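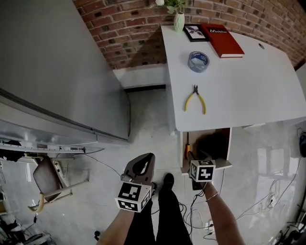 I have wanted to see the Clusus lab at Pidbridge since last November, when a friend came home from an open afternoon there and talked about nothing but their rule book. A rule book! I run a small robotics club and I collect these things the way other people collect fridge magnets, so when they opened the doors again on Friday I was on the early train.

Kiros Kumsa met our group at 9 and took us straight upstairs. The work is simple to describe: people do ordinary jobs with a pair of hand-held grippers, one per hand, and the recordings are used to teach robot arms to do the same. Drawers and desks, mostly. What I had come for was everything wrapped around that, meaning how you decide what a good recording is and how you get different people on different days to stick to it.

The rules fit on 2 sheets. Kiros handed them around and then let us pick them apart, which took most of an hour and was great fun. The ones I copied into my notebook:

Check both markers before you start. A smudge or a lifted corner and you stop and clean or replace it.

Open and close each gripper fully, twice, at the beginning of every recording.

Go in slowly, grip, pause, then move. The pause is the part new people skip.

If you drop something, keep going and pick it up. Don't restart, and write "drop" in the log.

Never use your fingers to help. If you do, the recording is marked and set aside.

Feet stay put while the grippers are inside a drawer.

I loved the one about dropping things. My own club has always thrown those recordings away (sorry, everyone), and Kiros was quite firm that a fumble with a clean recovery is worth keeping, as long as it's labeled. They had 369 recordings in the drawer set when we visited and are aiming for 900. He showed us the log on his laptop, and the notes column was full of things like "pliers, second try" and "drawer stuck, pushed again."

After coffee it was our turn. Zorica Radonjić runs the training sessions and she is a wonderful teacher – patient, very dry, and with an eye like a hawk for a tilted wrist. She says to hold the gripper as if you were carrying a full cup, and to look at the object instead of the tool. I was hopeless for the first few tries. My hands wanted to hurry, and every time I hurried she said "pause" from behind me without raising her voice.
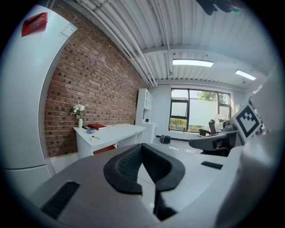
Gripper close up, with the desk and the brick wall beyond it.

There is a second set of rules for the room itself, and I found those just as interesting. Things on the desk may be moved between recordings but never tidied away, so that the robot gets used to a desk with stuff on it. The person recording calls out "clear" before starting and everyone else stays back until they call it again. Cables get checked at the start of each session. One of our group asked why that last one wasn't stricter, with every cable taped down before anyone starts, and Zorica said she'd been arguing for exactly that and wrote his name next to the suggestion.

We also had a good long debate about left-handers. The current sheet says the dominant hand does the reaching and the other hand steadies, but people at Carneo, where one of the other visitors works, swap hands halfway through each set. Kiros wanted to know all about it and they were still at it over lunch.

Lunch was at Uçar, across the road from the lab. Have the lentil soup. 4 of us went back up afterward for another go with the grippers, and I finally got three clean recordings in a row, pause and all!

The next visit hasn't been announced yet, but Kiros is happy to send the sheets to any club that asks. I've already started marking up my copy for ours.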